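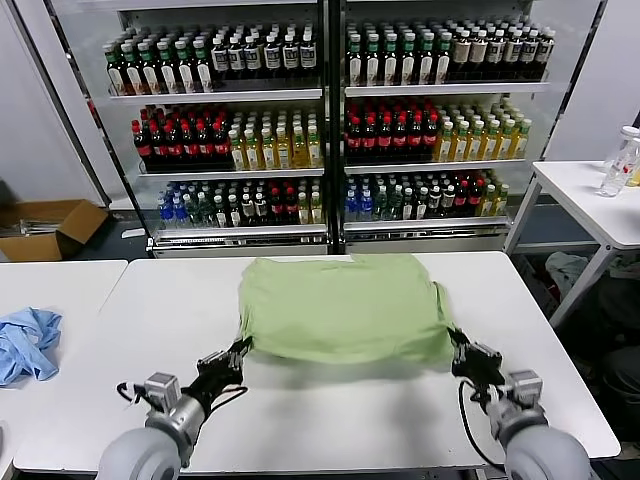
3.2. Quién predica cuando falta el pastor

Confieso que llegué a Vundbridge pensando en los sermones y acabé hablando casi todo el tiempo de turnos (¡cosas del trabajo de campo!). La congregación Abdella tiene unos 1325 miembros inscritos y dos predicadoras laicas, y yo quería saber cómo se reparten el púlpito los domingos en que el pastor viaja. Me senté con ellas un miércoles, 90 minutos de charla con café, y salí con más dudas que respuestas.

Lo que me contaron encaja a medias con el modelo de Allum que resumí en 3.1: la autoridad se hereda por acompañamiento, primero se ora en público, luego se lee, y un día te dejan el micrófono. Pero ninguna de las dos recordaba ese día como un nombramiento, y eso me descolocó bastante. Una hablaba de «llamado»; la otra, de que faltaba gente.

En la Tabla 1 resumo el recorrido de ambas, codificado con la plantilla Govico. Ojo, que las etapas las puse yo; ellas las habrían ordenado de otra manera, y vuelvo a ese desacuerdo en la sección 4.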